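Home News Clubs Coaching Fixtures Contact

We use cookies to remember your settings and to measure page visits. Accept / Manage

Stutton league to trial shorter youth rugby sessions

September 11, 2020

The Stutton youth rugby league will trial a revised training format for its under-13 and under-15 squads this fall, with contact work capped at 8 minutes per session and the rest of the time given to passing, support lines and decision-making under pressure.

The format was drawn up by league coaching lead Nisha Gautam and conditioning coach Naveen Lodhi. Each session runs 40 minutes. It opens with a movement block on a half-width grid, followed by two small-sided games in which the defending team starts a player short. Tackle technique is coached in a single block after the second game, on mats, with players paired by weight and not by age.

"Last season the older group spent most of its time in static lines waiting for a turn," Gautam said. "We want more touches of the ball per player, and we want the contact work done while someone is watching it closely."

Under the old format, coaches chose their own balance between drills and games. Session plans collected from the clubs showed wide differences. Arnness used very little game play before the winter break, while Dhillon used almost nothing else. Both clubs have agreed to follow the new plan in full until November, when the league will compare handling errors, completed passes and missed tackles across all squads.

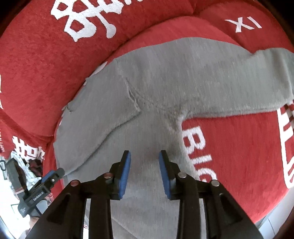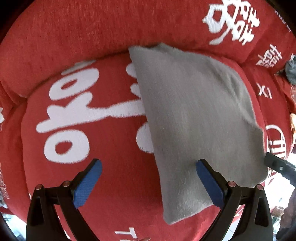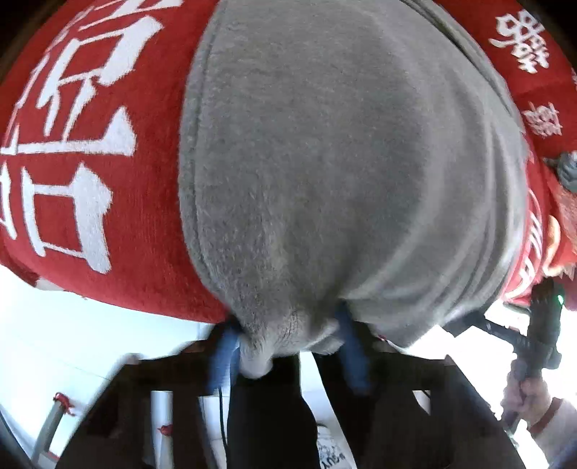

Gray fabric and red fabric.

Match rules are unchanged. Scrums stay uncontested at under-13 level, and the kickoff is still taken by the team that conceded. Referees have been asked to play a longer advantage at the breakdown, up to two phases, before returning to the original mark.

Lodhi said the cap covers full tackles, rucks and mauls. Grip tackles at walking pace fall outside it, as do falls and rolls done without an opponent. Coaches will log contact time on a paper sheet and hand it in after each session.

The league has set aside $3,000 for mats and tackle pads, which will be shared between the Arnness and Dhillon grounds. A total of 200 players are registered across the two age groups.

Santosh Tyagi, head coach at Dhillon, supports the trial but has asked for a separate plan for front-row players in the older group. Their neck and shoulder work does not fit easily into the tackle block, he said, and should be scheduled before the movement grid. Gautam expects to issue an added page covering this before the first session.

Coaches who need the session sheets can get them from Madhu Sisodia at the Stutton clubhouse.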